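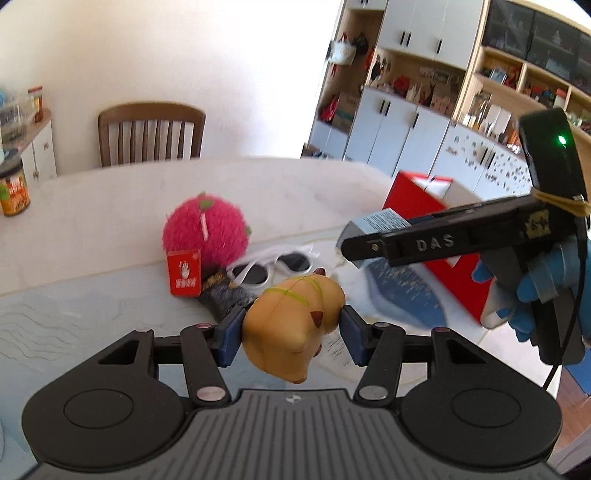 Woltirero 10 Anchor Windlass

Vertical windlass for motor yachts and sailing yachts
Maker: Woltirero
Stocked at: Lallex Marine Supply
Availability: In stock. Orders placed before 3 p.m. leave the warehouse the same day, except on Thursday, when the carrier picks up at noon.

Price: $1,446
Price includes the windlass, deck gasket, mounting studs, control box, one pair of foot switches and the emergency handle. Chain, rope, circuit breaker and battery cable are sold separately.

Overview

The Woltirero 10 is a vertical windlass with the motor and gearbox below deck and the gypsy and capstan above. It takes the place of the older Woltirero deck unit and uses the same bolt pattern, so owners who are replacing one will not need to drill new stud holes. The cable opening is slightly larger on the new model and may need to be opened up with a file.

The gypsy accepts chain and rope-to-chain splices. A spring-loaded finger holds the rope down in the groove as the splice comes over. The capstan above it turns separately when the clutch is backed off, which makes it useful for warping the boat along a dock or taking up a stern line led forward.

Deck parts are polished stainless steel. The gearbox housing is anodized aluminum with a drain plug on the underside. The motor is sealed, but it should not be mounted where it will sit in bilge water or take the full weight of wet chain falling from the gypsy.

Specifications

Motor: 12 volt or 24 volt DC, reversible
Gypsy: 10 mm chain, short link
Rope: three-strand or eight-plait nylon, spliced to chain
Maximum rode: 200 feet of chain, or a mixed rode of any length the locker will hold
Clutch: cone type, manual release
Emergency recovery: manual, with supplied handle
Controls: foot switches, up and down
Deck finish: polished stainless steel
Warranty: 3 years on gearbox and deck parts, 1 year on motor and control box

Choosing the right voltage

Match the windlass to the bank it will run from. Most boats in this size range have a 12 volt house bank and should order the 12 volt motor. If the boat has a 24 volt system with a bow thruster forward, the windlass can usually share the thruster's battery, provided both are on their own breakers and are not run at the same time.

Long cable runs are the most common cause of a slow windlass. Measure the full distance from battery to motor and back again before buying cable. The cable chart in the Woltirero manual gives the size for each length. Do not size by the boat's length on paper, because cable rarely takes a straight path.

Checking your chain

Chain that looks right may not fit. Metric and inch sizes are close enough to run over the wrong gypsy for a while and then jump under load. Look for a grade stamp on the links and measure several links together with calipers. If there is no stamp, or the chain has been regalvanized, send us a short sample and we will try it on the gypsy at the counter before you order. Samples are returned with the windlass.

Gypsies for inch-size chain are made by Mirani and fit the same shaft. They are a special order and cannot be returned once cut from the packaging.

Installation notes

The deck must be flat where the gasket sits. On a cambered foredeck, use the Plokico wedge pad, which can be sanded to shape. Cored decks need the core cleared out around each hole and filled with thickened epoxy before the studs go in.

Allow enough fall below the deck pipe for the chain to stack in the locker. A shallow locker will cause the chain to pile up and jam against the pipe, and the windlass will stall. Owners with shallow lockers often do better with a mixed rode and less chain.

Fasten the bitter end to a strong point in the locker with a length of line that can be cut from on deck. Never anchor on the windlass alone. Fit a chain stopper or snubber and take the load off the gearbox once the anchor is set.

Care

Rinse the deck parts with fresh water after use. Once a season, back off the clutch nut, lift the gypsy, clean the cones and put a thin coat of marine grease on the shaft. Check the oil in the gearbox at the same time. Milky oil means water has gotten past the shaft seal, and the seal kit listed below should be fitted before the boat goes out again.

Spare parts

Shaft seal kit
Clutch cones, pair
Rope finger and spring
Foot switch, up or down
Control box, 12 volt or 24 volt
Deck gasket
Emergency handle

Shipping and returns

The windlass ships in one carton by ground. Batteries and gear oil cannot go by air. Unused units may be returned in the original carton with all hardware. Units that have been wired or bolted down are handled under the warranty. Our service bench is closed in February for inventory, and repairs received that month are started in the order they came in.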